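Search this notebook
Enter keywords Go

Sisodia Workshop - Shared Notebook
June entry, 9:40 a.m.
Entered by: Kanchan Bhatia

Subject: Seasonal table, arrangement and condition of items

The display items were brought down from storage in box 112 and checked against the Festby list. Two paper leaves from last year were creased beyond use and have been discarded. The remaining pieces are in acceptable condition. Gaurav Saxena has asked that nothing be fixed to the tabletop with adhesive, as the residue from the spring display took most of a morning to remove.

Harsh Joshi measured the clear space required at the front of the table and recommends 50 cm for anyone working there with a notebook or tray. The arrangement should therefore remain toward the wall. Bimla Semwal prefers the taller pieces at the center - I have no objection, provided the vase is not moved while it holds water.

Flowers are to be checked each morning before 10. The Velamora order allows for one replacement bunch, to be requested through Sivaprasad Panicker.
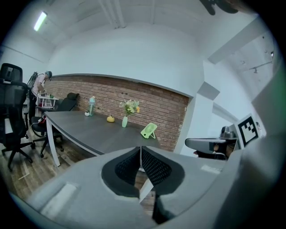 The pumpkins are to stay small this season, as agreed. Larger ones were considered and declined on grounds of weight and storage. The yellow one reads well against the dark gray top, and the white, cream and orange flowers carry enough color against the brick that no cloth or runner is needed. The green desk fan is nearer the front edge than the 50 cm rule permits and should go back when the table is next in use. Drinking bottles are not part of the display and may be kept on the far left end only.

Outstanding: revised item list; label for box 112.

Filed under: Workshop Notes, Displays, Room Upkeep

Contact the Workshop Office | © Sisodia Workshop | Back to top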